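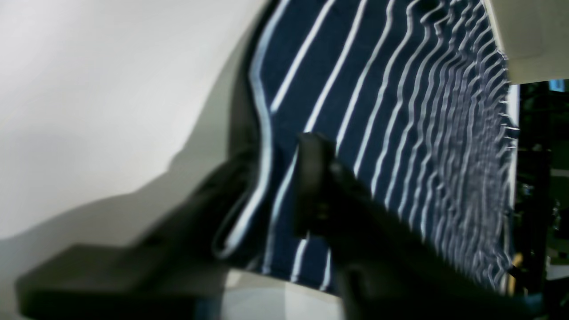 Navy with a white pinstripe.

The spring clothing swap is back in April at Grumthorpe Hall. Doors open at 10 a.m. and we close at 2 p.m. Last fall 38 households took part and more than 300 pieces changed hands, mostly shirts and children's coats. We would like more adult pants this time, and more shoes in large sizes.

The system is the same as before. Bring clean clothes that you would give to a friend, and get one token for each piece. A token buys any one item, whatever it cost new. Winter coats are the exception and take two tokens. Leftover tokens from the fall are still good. If you have lost yours, your name is in the book at the door.

Drop-off is at the side entrance on Pultell Street. Please fold things and sort them by size before you come – it saves a long line at the check-in table. We can't take underwear, pillows, or anything with a broken zipper.

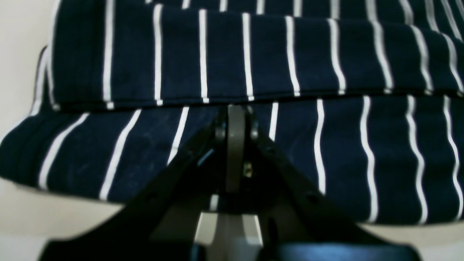

Mending table

The mending table will run all morning next to the stage. Bring a garment that needs a button, a hem, or a small patch, and someone will show you how to do it. We have thread in most plain colors. If your buttons are unusual, bring a spare. Two sewing machines will be set up, and both have had their belts replaced over the winter.

Large jobs such as linings will have to wait for the evening class, which still has places. 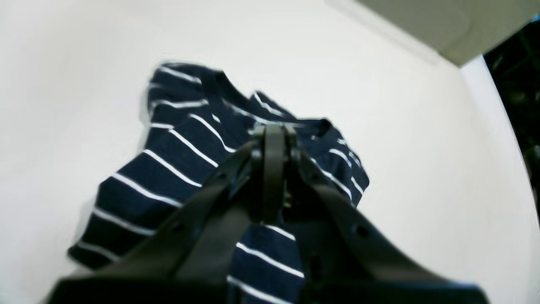 Liam Hayes
Swap coordinator

I get asked every year what happens to the clothes that are left. Wearable pieces go into the storage closet for the fall swap. Worn cotton is cut up for rags and goes to the bike shop on the corner. Last time that came to four bags, and they have asked for more.

We also need people for setup at 8 a.m. and for the last hour, when the racks come down. Ruairí Nic Aodha has the list – leave a note in the hall mailbox with your phone number and the hours you can do.

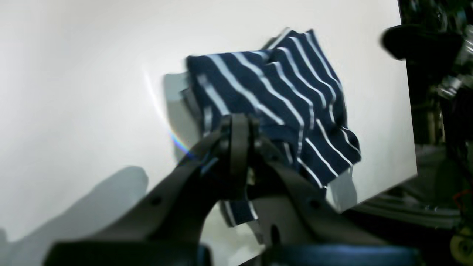
Can I come if I have nothing to bring?
Anyone may come. Ask at the door for two free tokens, and you can use them the same day or keep them for the fall.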